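Frequently Asked Questions

I get a lot of email about the sourdough by post, and I answer all of it myself, usually late at night with flour still on my sleeves. So I've put the things people ask me most on one page. If yours isn't covered, write to me anyway!

Who are you?

I'm Vandana Mathur. I bake at home in Stirthorpe and I've been sending dried sourdough starter through the mail for a few years now. The starter is called Clesen, after the street where I first got one to live longer than a month (there were several before it, and we don't talk about them). I'm not a trained baker. I used to do payroll.

What do I get in the envelope?

One packet of dried flakes, which weighs 25 grams, and a folded sheet with the feeding schedule on it. You only need half the packet to get going. Put the other half in a jar with a tight lid and keep it somewhere dark, and then if you kill the first batch you can start over without having to write me a sad email. I do like the emails, though.

How long does it take to wake up?

Four to six days in most kitchens. Mine is warm, so I see bubbles on day two, but Keith Grimshaw, who tests every batch for me, keeps his house like a refrigerator and he's never once had it going before day five. Don't give up on day three. Day three is when everybody writes to me. It goes flat, it smells a bit like gym socks, and you think you've ruined it. Feed it and go to bed.

What flour should I use?

Plain unbleached all-purpose is fine for feeding. A spoonful of whole rye now and then perks it up like nothing else. I've tried the fancy stone-ground stuff at four times the price and my starter couldn't have cared less. Bleached flour works too, only slower, so if that's what's in the cupboard then go ahead and use it.

Can I use tap water?

Probably. If your water smells like a swimming pool, leave a pitcher of it on the counter overnight with no lid. Mine comes straight from the tap and always has.

My starter has gray liquid on top. Is it dead?

No! It's hungry. Pour the liquid off, or stir it back in if you like a sharper loaf, and feed it. If you see pink or orange streaks or anything fuzzy, that's a different story and the whole jar goes in the trash. Please don't try to scrape around it.

Do I really have to throw half of it away every time?

For the first week, yes, and I know it hurts. If you don't discard, you end up needing more and more flour to keep it fed, and before you know it you own a bucket. Once it's lively you can keep a very small amount going (I keep about two tablespoons) and build it up the night before you bake.

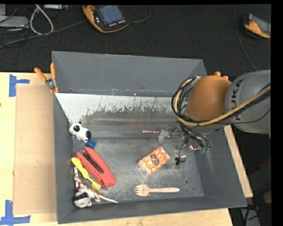 The discard itself is good for pancakes, crackers and a really nice onion flatbread that Girish Pathak sent me the recipe for. He brushes it with garlic butter while it's still hot and I've eaten a whole one standing at the stove. Keep your discard in the fridge for up to a week and use it cold.

What oven temperature do you bake at?

I start at 450 Fahrenheit with the lid on, then take the lid off after 25 minutes and let it go until it's darker than I'm comfortable with. Every oven lies a little. Buy a cheap oven thermometer, hang it from the rack, and prepare to be annoyed.

Do I need a Dutch oven?

It helps a lot, but no. I baked for two years on an upside-down cookie sheet with a pan of hot water on the shelf below, and people ate the bread and said nice things. Be careful with the steam when you open the door.

Why is my loaf flat?

Usually the dough sat too long, or the starter wasn't ready. Drop a spoonful of starter into a glass of water. If it floats, bake. If it sinks, give it another couple of hours and try again. The other thing is shaping, and I can't teach that by email, so I'd say make the same loaf every weekend for a month and change nothing. Georges Boutros told me to do that when I was ready to quit, and by the fourth one I could feel what the dough was up to.

Can I go on vacation?

Yes, go! Feed it, put it in the fridge, and it'll sit happily for two or three weeks. I once left mine from Christmas until well into February and it took three feeds to come around. For anything longer, spread a thin layer on parchment paper, let it dry until it snaps, and crumble it into a jar.

Is it gluten free?

No, it's wheat. I'd love to offer a rice flour one someday, but I'd want a separate kitchen for it and I have exactly one.

Where do you ship?

Anywhere in the US. I had to stop sending overseas after too many packets got stuck at customs. Orders go out twice a week and the postage is included in the price.

Can I give some of my starter away?

Please do. Give it to your neighbors, your kid's teacher, whoever stands still long enough. You don't owe me anything and you can call it whatever you like. Hélder Caldeira renamed his Mittal and swears it rises better.

Page last updated 24 September 2018.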